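Morell Clothing Swap: Frequently Asked Questions

2021-07-29
By Yeshi Gudeta

Quick answers, typed up between emails. The May swap got us a lot of the same questions so they're all going in one place. If yours isn't covered, ask at the door.

What is it?

A clothing swap. You bring clothes you're done with, you take home clothes you want. No money for the clothes themselves. Entry is $3 a head, kids free. The entry money pays for the hall and the rental racks.

Where?

Morell Hall, side entrance on the parking lot. Not the front steps, those doors stay locked on swap days. If you get to the bike racks you've gone too far.

What time do I drop off?

Morning, 9 to 11. Swapping opens at noon. We need the hour in between to sort. Please don't come at 11:55 with four bags, we'll have to turn you away and everyone feels bad.

Can't make the morning?

Drop off the evening before, 5 to 7, same door. Ask for Saturnino Ortuño. Put your name on the bag.

How many things can I bring?

Up to 40 pieces per household. A pair of socks counts as one. A suit counts as two if the jacket and pants could go to different people, otherwise one. We don't argue about it.

How do the tokens work?

One piece in, one token. One token, one piece out. Coats and boots are 2 tokens both ways. Tokens carry over to the next swap, so keep them somewhere you'll find them. The old green ones from before the hall moved are still good.

Do I have to bring something to take something?

No. Everyone gets 2 free tokens at the door. If you need more than that, for work clothes or school or a new baby or whatever, tell Kalliopi Kovačević at the desk. She won't ask why.

What do you take?

Jeans, shirts, sweaters, jackets, dresses, kids' stuff in any size, scarves, belts, hats, clean shoes with life left in them. Plain basics go fastest. Jeans and black anything are usually gone in the first half hour, so if you have those bring those.

What don't you take?

Underwear (new with tags is fine), swimsuits with worn linings, pillows, anything with a strong smell, anything damp, single shoes. Uniforms with a company name on them. Costumes only at the fall swap.

How clean is clean?

Washed, fully dry, pockets emptied. Check the pockets twice. We've had keys, a retainer, a bus pass, and one very nice letter that we did get back to the person who wrote it.

Small flaws ok?

Missing button, yes. Small hole, yes, pin a scrap of paper next to it so people can see. Worn knees on jeans, sure, some people come looking for them. Broken zipper, only if it goes on the mending table.

How should I pack it?

Folded, please, and not in hangers. Hangers tangle and we have our own. Fold jeans lengthwise, then in half, then in half agian. Shirts and tops flat with the sleeves tucked behind. Tie matching pieces together with string. Bag or bin, either one, but if it's a bin you want back, write your name on it in marker.

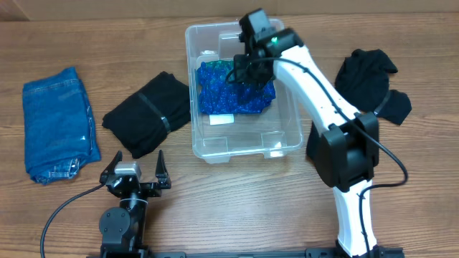

Heavy things at the bottom, light on top. Sizes together if you have the patience. A strip of masking tape on each pile with the size saves us a huge amount of time, S/M/L is plenty, no need for exact numbers.

What about items with no size tag?

Guess. Or hold it up against something you know fits you. We have a tape measure at the sorting end.

Can I try things on?

Yes, two curtained corners at the back with mirrors. Limit of five pieces at a time when there's a line. Over your own clothes is quicker.

Can I reserve something?

No holds. If it's in your hands it's yours till you put it down.

Is there a mending table?

Yep. Gholamreza Ghorbani runs it, noon to 3. Buttons, hems, small tears. He'll show you how to do it yourself if you want to sit down for ten minutes. Bring your own thread if the color matters to you, we mostly have black, white and a brown that goes with nothing.

What happens to leftovers?

Sorted again the same evening. Good winter things go into storage for the next round. The rest goes to Wunia, the thrift store on the corner, and what they can't sell gets cut for rags. At last count 3,612 pieces had come through since we started, Horácio Calado keeps the tally and would like people to stop rounding it.

Can I get something back if I change my mind?

Before noon, yes, come find us. After noon it's on the tables and fair game.

Parking?

The lot fills up early. Street parking on the far side is free on swap days. Loading spot by the side door is ten minutes max.

Strollers, wheelchairs?

Side entrance is level, no steps. Aisles are wide enough except by the shoe shelves. Ask and somebody will bring shoes over to you.

Dogs?

Sorry no.

Can I help?

Please. Sorting shift is 9 to noon, cleanup is 3 to 5. You get to pick two pieces before doors open. Wear shoes you can stand in. Sign-up sheet is at the desk, put a phone number we can acutally read.

When's the next one?

Date isn't set, waiting on the hall. It'll go up on the board by the side door first.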